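À propos de Sernora

Bonjour et bienvenue ! Moi c'est Veerle Declercq, et si vous êtes arrivés jusqu'à cette page, c'est sans doute que vous vous demandez qui se cache derrière l'école (ou que vous cherchiez les horaires, auquel cas ils sont sous l'onglet Pratique, tout en haut à droite).

Sernora est une école de langues. Une petite. On y apprend le néerlandais et le français, à l'oral surtout, avec des gens qui en ont besoin pour travailler, pour parler à la maîtresse de leurs enfants, pour se disputer avec leur propriétaire dans les règles. J'ai enseigné le néerlandais pendant des années dans une grande structure où je faisais réciter les verbes forts à des classes bien trop pleines, et un mois de mars, j'ai rendu mon badge. Je n'avais pas de plan, j'avais un tableau blanc et l'ancienne mercerie Van Dijk, que la propriétaire me louait pour trois fois rien parce que le toit fuyait au-dessus de la réserve. Il fuit encore un peu, par vent d'ouest.

Le premier groupe comptait deux inscrits. Deux ! Dont ma voisine de palier, qui venait surtout pour me faire plaisir et qui parle aujourd'hui un néerlandais magnifique, avec un accent de la côte que je ne m'explique pas. La saison dernière, nous avons accueilli 347 élèves, et j'ai encore du mal à écrire ce chiffre sans le vérifier.

Ruben Jacobs m'a rejointe la deuxième année. Il donne tous les cours de français, il a aussi monté le programme du soir, et c'est à lui que vous devez les fameuses fiches Katard. Katard, c'est notre méthode maison : 78 situations de la vie courante, à jouer à deux, sans livre ouvert. Prendre rendez-vous chez le dentiste, rapporter un pull trop petit, expliquer au plombier où ça coule (merci le toit pour l'inspiration). On commence par les objets, toujours. Nommer ce qu'on a sous la main, dire où c'est, de quelle couleur c'est, le demander poliment, puis moins poliment. Les adultes trouvent ça enfantin pendant dix minutes et après on ne les arrête plus.
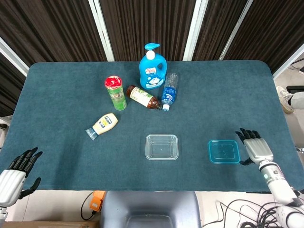 Du vocabulaire à portée de main : la bouteille bleue à pompe, le couvercle rouge.

La grammaire, on en fait aussi, rassurez-vous, mais elle arrive quand la phrase coince. Si quelqu'un bute trois fois sur l'ordre des mots dans une subordonnée, on s'arrête, on l'écrit au tableau, on râle ensemble et on repart. Je sais que certains préfèrent un programme bien carré avec un chapitre par séance. Il existe d'excellentes écoles pour ça et je vous donnerai volontiers des adresses !

Côté groupes, nous restons petits et nous y tenons. Il y a des cours le matin à partir de 9 h, d'autres à 18 h 30 pour ceux qui sortent du bureau, et une table de conversation ouverte à tous, anciens élèves compris, où l'on boit un café franchement moyen. La bibliothèque de prêt, que nous appelons Mirnisard (une longue histoire de mot mal prononcé, demandez à Ruben), contient 580 titres : des romans, pas mal de BD, des livres de cuisine et un rayon policier qui se vide dès qu'il pleut. On emprunte sans carte, on note son nom dans le cahier — et on rend, s'il vous plaît, surtout les policiers.

Pour vous inscrire, pas de test écrit. Vous passez, on bavarde un quart d'heure dans la langue que vous voulez apprendre, même si vous ne savez dire que bonjour, et je vous propose un groupe. Si au bout de deux séances vous vous ennuyez ou vous ramez, on change. Les entreprises peuvent aussi nous écrire, Ruben se déplace dans un rayon raisonnable et répond plus vite que moi aux courriels.

La sonnette est celle du bas, appuyez fort.

Veerle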